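Limescale trial in Wondport extended to April

9/18/24

Wondport's water softening trial will run until April after early readings showed less limescale in homes on the eastern supply. The scheme covers 1,335 households and is operated by Cuvus under contract to the town.

Hardness at the Bisby pumping station fell from 310 to 190 milligrams per litre after the new exchange units were brought into use. Of the homes enrolled, 1,213 have returned at least one test strip. Readings at the far end of the network were less even – the older mains there are fed from two sources.

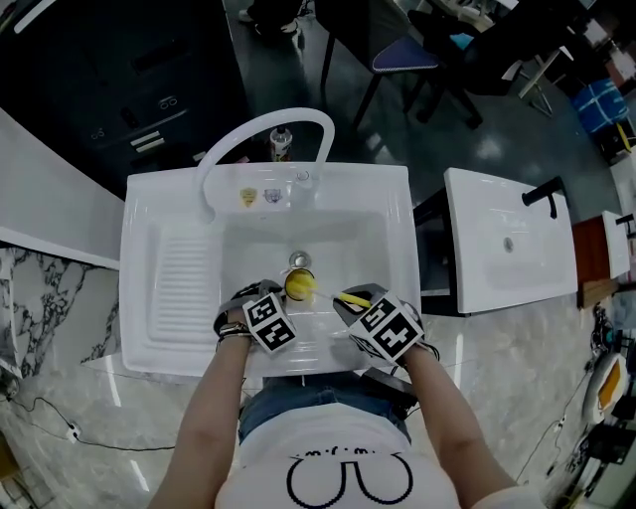 Residents taking part are asked to go on cleaning sinks, taps and kettles as they normally would, and to note any change in the amount of descaler used. Record sheets should be returned by post or left at the library.

Gianni Barbieri, supply engineer at Cuvus, said the units would be recharged every 10 days over the winter. Salt use is being logged separately.

A further 670 homes in the Yuen district may be added next year, subject to a pressure survey.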